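Board index > Household practice > Shrines and offerings

Thread: Moving a Hestia shrine to a place with no fireplace or stove

saltandbarley
Posted Jul 12, 2022

I've kept a shrine to Hestia for 11 years, all of it in the same house. It sits on the ledge next to a wood stove. First and last portion of the evening meal goes to her, the lamp gets lit in the morning, and I clean the ledge on the first of the month. That's the whole practice. I don't do big festivals.

I'm moving to a one-room apartment in Temer before November. No stove of any kind, only a hot plate and a microwave, and the lease says no open flame. I asked the rental office if that included an oil lamp in a glass chimney and they said yes, it does.

So two questions. Do I formally close the old shrine, or just pack it up and set it out again? And what do people use when they can't have fire? I've read the pinned post, but the link in it to the longer article on flameless shrines gives a 404.

rooftop_ivy
The article has been gone for a while. I saved a copy of the main points. It said electric light is fine, keep one light that isn't used for anything else, and turn it on with the same words you'd use to light a lamp. There was also a section on warm water in a bowl in place of a flame, which I tried and didn't care for.

I've lived in dorms and rentals most of my adult life and have only had real fire for Hestia at my parents' house. She has always felt present to me. I use a small salt lamp on top of the refrigerator.

threshingfloor
I'm going to disagree with the pinned post and with ivy. A light bulb is not a hearth. Hestia is the fire in the house in a way most other gods aren't the thing they're connected to. If I put a picture of the sea on a wall I haven't put Poseidon's sea in my room.

I'm not saying you can't honor her in the apartment. Pray, pour, give her the first portion. I just wouldn't call a bulb her flame. If the lease says no fire then leave the lamp unlit on the shrine and light it when you're somewhere you can.

rooftop_ivy
By that reasoning half the people on this board have no hearth at all. Most of us have electric ranges.

threshingfloor
An electric range is where the household's food gets hot. I'd count that as a hearth before I'd count a night light. The hot plate is a better answer than the salt lamp.

saltandbarley
I hadn't considered the hot plate. It lives in a cabinet when it isn't being used, though. It seems odd to have a shrine to something I put away.

oldjarlid
You didn't get an answer on closing the old shrine, so I'll give you mine. I've moved house with her several times. What I do:

The night before the move, cook something in the old house, even if it's only oatmeal. Give her the first portion as usual. Tell her out loud that the household is moving and where to. Light the lamp, let it burn through the evening, put it out yourself. Don't let it gutter out. Pack the lamp, the dish and whatever else last, in a box that rides with you and not in the truck.

If the stove has been the center of it, take a little ash. A jar is plenty. Mine has ash from three kitchens in it now.

At the new place that box is opened first, before the bed goes together. First thing cooked or heated there, she gets some of it.

I don't call it closing. The household is going, so she goes with it. I would say thank you to the stove.

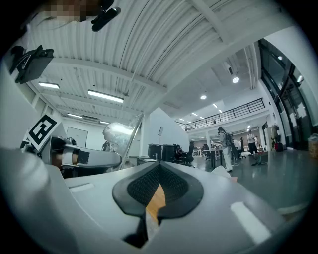
One more thing on the ash. Sift it and make sure it is fully cold, and I mean days cold. Put it in metal or thick glass with a lid. I lost a good wooden box early on by being in a hurry.

On the light bulb argument I don't have strong feelings. I've had gas, electric and wood and the practice stayed the same.

tin_cup_libation
Second the ash. Also wanted to say that ancient colonists are said to have carried fire from the mother city's public hearth to light the new one, so there's good precedent for bringing something along. You can't bring coals on the highway but ash is a decent stand-in.

If anyone wants a lamp that looks right without flame, Stirkenetti makes a clay one with a low amber bulb inside. It takes a regular small bulb and the cord comes out the back. Mine has held up fine. The glaze is uneven on the bottom where it sits, so put felt under it.

threshingfloor
The colonists carried fire. That's my point. They didn't carry a drawing of it.

tin_cup_libation
They also weren't renting from a company that does inspections.

threshingfloor
Fair. I'm not telling anyone to break a lease. I'm saying an unlit lamp is more truthful than a lit bulb. People can do what they want in their own homes.

marrowbone_lane
I'm a lot newer than most of you (18 months or so of regular practice) but I wanted to mention I do the unlit lamp thing threshingfloor describes. I fill it with fresh olive oil on the first of the month and take it to a friend's backyard to burn. The rest of the time it sits by the toaster. It works for me. Some months I miss it and I tell her that I missed it.

I also had the Jondo candles, the battery kind, for a while. Gave up on them. The flicker bothered me and one of them leaked battery stuff all over the cloth.

saltandbarley
Thanks, this is helpful. A few answers.

The old stove stays with the house and the buyers plan to keep using it, which I'm glad about. I'll take ash. I have a jam jar with a good lid.

There's a shelf at chest height between the counter and the window in the new place. I think the lamp goes there, unlit, with the jar next to it, and the hot plate on the counter right below. Then I don't have to put it in the cabinet. I'm still undecided about a second, electric light. I may try it for a month and see how it feels.

oldjarlid
Sounds good. Check that the shelf is screwed into something before you put a full lamp on it.

rooftop_ivy
Is anyone else near Temer? There used to be a small group that met at the park in Tarawneh for the new moon. I don't know if they still do.

marrowbone_lane
They do, or they did in the spring. Bring your own chair. They allow flame in the grill area, so you could light your lamp there.

saltandbarley
That would solve a lot. I'll message you.

threshingfloor
Real fire, then. Good.

Moderator note: the dead link has been removed from the pinned post. rooftop_ivy, if you can send me your saved notes I'll put them up in its place with a line saying not everyone agrees.

rooftop_ivy
Sent. I'm not 100 percent sure I copied the part about water correctly, so check it against anyone else's copy.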